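A thread on packing up a bedroom, by a woman who has moved house too often to be this bad at it.

Right. The big furniture is somebody else's problem. My problem is the small stuff, and the small stuff has been living in drawers, breeding.

The plan, drawn up in February and ignored until this week: one box per room, one room per evening, labels on everything. I have one box on the bed and it's Friday.

Why on the bed? Because my back is 50 and the rest of me is trying to catch up. Packing on the floor is for students.

Rule one of the drawer: if it's in a packet and still sealed, it goes. If it's in a packet and open, it goes in the bin. If I can't tell, it goes in the box and becomes a Dambridge problem.

Dambridge being the new flat. Second floor, no lift, a bathroom cabinet the size of a paperback. I measured it. I have not told the contents of the drawer.

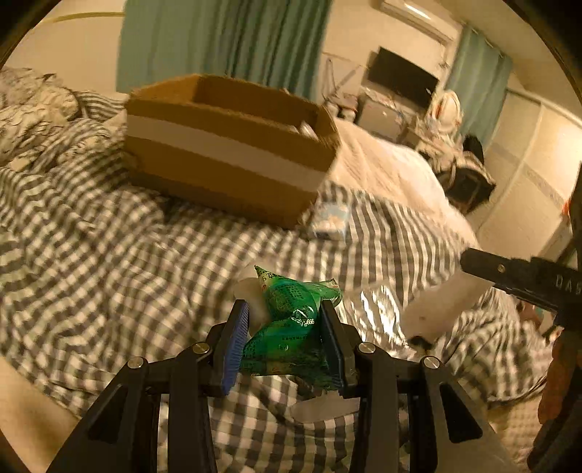
Anyway, I was warned about the drawer. Orvokki Niskanen has helped me move twice and her view is that every home has one layer of sediment under the socks, and you should tip the lot out in one go with your eyes shut.

I did not do that. I have been taking things out singly, like a museum. It is now ten past nine.

Things I own more of than I need: lip balm, foreign coins, the little bags of spare buttons that come with shirts I gave to the charity shop years ago. I kept the buttons. I could rebuild the shirts.

Things I own fewer of than I need: boxes, tape, evenings.

The man at the storage place in Vollville sold me a pack of 16 boxes, flat, and said that would do a one-bedroom flat "easily". He has a very tidy life, that man. I expect he has one spoon.

Also bought from him: a roll of tape, 50 metres. It doesn't tear straight and it sticks to itself on sight. I've used most of it on my own sleeve.

Plug-in things are a category of their own. Every one of them has to be unplugged last because you still want it, and then it gets left behind in the wall because you unplugged everything else first. I left a perfectly good one in Jiron, two flats ago. I think of it often.

So this time anything with a plug goes in early and I'll walk into the door frame in the dark like a grown-up.

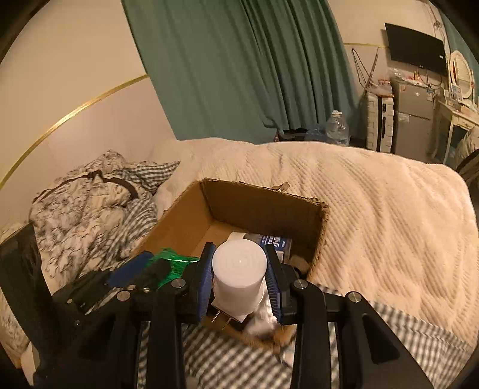
Wrapping, then. You're meant to use paper. I've been using pillowcases, tea towels and one winter scarf, on the grounds that they have to travel anyway. It's efficient right up to the moment you need a tea towel.

I do recommend it for anything with a lid. Lids are liars. Wrap the lid and the thing it belongs to together or you'll be introducing them to each other for months.

Heavy at the bottom, light on top, everyone knows that. What I'd add is: look at what you've put in before you add the next thing. I packed my glasses on Wednesday evening's attempt and had to find them without my glasses.

The medicines I've been putting off. They live in three places, for reasons that made sense when I had a cold in each of them. Cold remedies from home, cold remedies from here, a tube of something from the pharmacy next to Bạch, the noodle place, where I once went in for plasters and came out with 80 of them.

I've used four. If anyone in Dambridge grazes a knee, I'm ready.

System for medicines: check the date on the end of the carton, keep the leaflet in with it, and anything past its date goes back to the chemist. Not down the loo. The chemist has a bin for it and will only sigh a little.

And don't tip the sachets out to save room. You will end up with a handful of mystery granules and no instructions, and you'll be ill when you find them.

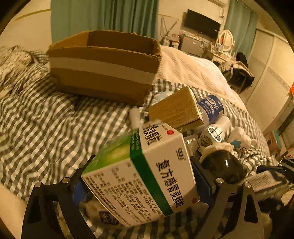 Katsuhiko Hayashi: Don't put the medicines in the big box at all! Carry them with you. We sealed ours in with the bedding and my first night in the new place was a streaming cold and eleven boxes to open.

Fine. Good point, and annoying, as I'd just got the corner filled nicely.

New system. Medicines go in my rucksack with the kettle, the phone charger and the plasters. All of the plasters. The rucksack is already heavier than the box.

One drawer done. There's a second drawer. I've opened it a crack and closed it again – it's mostly cables and what looks like half a tent.

Going to make a cup of tea, if I can remember which towel the mugs are in.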